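Über uns

Lesezeit: 3 Minuten

Angefangen hat alles mit einem Umzug, den keiner von uns so richtig geplant hatte. Die alte Sprachschule Timari musste im März aus ihren beiden Zimmern über der Bäckerei heraus, und weil wir uns partout nicht entscheiden konnten, ob wir lieber größer oder lieber gemütlicher werden wollten, haben wir am Ende ein Haus gefunden, das ein bisschen von beidem hat: knarzende Treppen, hohe Fenster und eine Küche, in der bis heute die besten Gespräche geführt werden (meistens nach dem Unterricht, und meistens in drei Sprachen gleichzeitig).

Seitdem lernen bei uns Menschen Deutsch, Italienisch, Portugiesisch und Türkisch, und zwar in kleinen Gruppen mit höchstens 15 Teilnehmenden. Manche kommen, um sich auf eine Prüfung vorzubereiten, andere wollen endlich mit den Schwiegereltern reden können, und wieder andere haben einfach Freude daran, sich einen Abend in der Woche den Kopf mit unregelmäßigen Verben zu füllen. Uns ist jeder Grund recht!
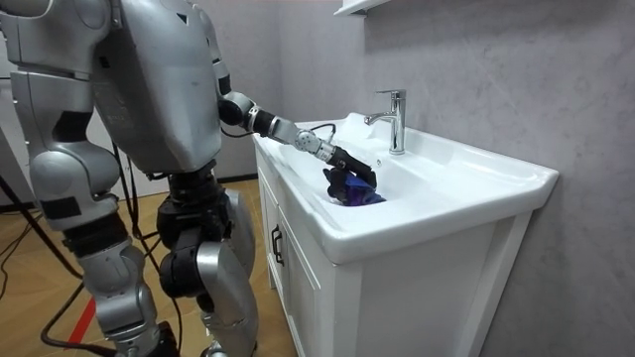 Am Waschbecken
Humanoider Roboter, die schwarze Hand an einem violetten Tuch im Becken

Wer zu uns kommt, wird erst einmal auf einen Tee eingeladen. Wir machen zwar auch einen schriftlichen Einstufungstest, aber viel mehr erfahren wir, wenn wir uns eine halbe Stunde lang unterhalten, über die Arbeit, die Familie, das Wetter oder das Lieblingsessen. Danach schlagen wir eine Gruppe vor, und wenn sie doch nicht passt, darf man in den ersten Wochen ohne Aufpreis wechseln.

Besonders ans Herz gewachsen ist uns unser Lesekreis Alham, der sich einmal im Monat durch einen Roman arbeitet, langsam und mit vielen Abschweifungen. Dazu gehört auch unsere kleine Bibliothek: 4.000 Bände stehen inzwischen in den Regalen, vom Bilderbuch bis zum Krimi, und ausleihen darf jeder, der bei uns eingeschrieben ist. Die Rückgabefristen nehmen wir nicht allzu streng, über Kaffeeflecken lässt sich reden.

Ein Abendkurs umfasst 40 Unterrichtsstunden und läuft über ein Halbjahr. Wer es eiliger hat, findet in unserem Sommerprogramm Nukham Vormittagskurse mit gemeinsamem Mittagessen. Anmelden kann man sich telefonisch, schriftlich oder am allerliebsten persönlich im Büro im Erdgeschoss, gleich links neben der Garderobe.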